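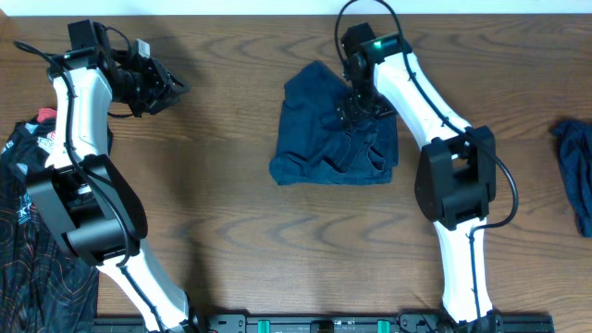
Wood in the Home: Notes for Week 2
Why Boards Move, and What to Do About It

Welcome back, everyone. Last week we talked mostly about trees, and I know a few of you were itching to get to furniture, so today we get a good deal closer. These notes cover what I'll say on Monday and a bit more besides, so if you have to miss the evening you won't be lost. Bring them with you if you can, and please scribble all over them.

Start with the thing that causes most of the trouble. A board is a bundle of long, thin tubes, packed side by side and running up and down the trunk. When the tree was alive those tubes carried water. Once the tree is cut and sawn, the water leaves in two stages. The water sitting inside the tubes goes first, and the board gets lighter but hardly changes its size. Then the water held in the walls of the tubes begins to go, and that's when the wood starts to shrink. The point between the two stages is called fiber saturation. You'll see the term in nearly every book on the reading list, and you may as well make friends with it now.

The second thing to hold on to is that wood doesn't shrink the same amount in every direction. Along the length of the board it hardly moves at all, and for household furniture you can forget about it. Across the width it moves quite a lot. It moves most of all in the direction that follows the growth rings, and for many common woods that's close to double what it does in the direction running from the center of the tree out toward the bark. If you remember one line from this course when you are 80 and sitting at your own kitchen table, I hope it's that one!

Flat-sawn and quarter-sawn

Flat-sawn boards come from slicing straight through the log. They give you those big arches and waves that people love, and they waste very little of the tree. They are also the boards most likely to cup, meaning the edges rise or fall compared with the middle. Quarter-sawn boards are cut so the rings stand more or less upright through the thickness. The lines on the face come out straighter, the board stays flatter, and the price goes up (sometimes by enough to make you put your wallet back in your pocket).

To tell which one you have, look at the end of the board, where the rings show as curves. If they lie down like a smile, it's flat-sawn. If they stand up like a picket fence, it's quarter-sawn. Plenty of boards are somewhere in between, and you needn't agonize over those.

A little arithmetic

Suppose a solid top is 400 millimeters wide, and suppose it changes by 2 percent across its width between a dry winter and a damp summer. Two percent of 400 is 8 millimeters. That's a generous figure for a heated house, and I've picked it to keep the sums easy, but it isn't silly for a cabin that stands cold half the year. Now picture that top screwed down tight to a frame that doesn't move. Something has to give, and it's usually the top, which splits along the grain, often in February when the heating has been on for months.

What do we do instead? The old answers are still good ones. You can use slotted screw holes, so the screw slides as the top moves. You can use wooden buttons, which are little blocks with a tongue that sits in a groove in the frame. Figure-eight fasteners work nicely too, as long as they're free to swivel. On a frame-and-panel door the panel simply sits loose in its groove. Please don't glue it. I did on my first cupboard, and I still have the door to show you.

A word about finish

People ask every year whether a good coat of varnish will stop all this. It slows things down, sometimes by a great deal, but water vapor gets through in the end. What does matter is finishing both faces the same way. If the upper side has three coats and the underside has none, the two sides take up moisture at different speeds and the board bends.

Before next time

Find one solid wood object at home and look at its end grain. Measure the width across the grain, write it down with the month, and tuck the note somewhere you'll find it again.

Read the chapter on drying, up to the part on kilns. The kiln tables can wait.

Bring a pencil and a ruler marked in millimeters. We'll be drawing slots.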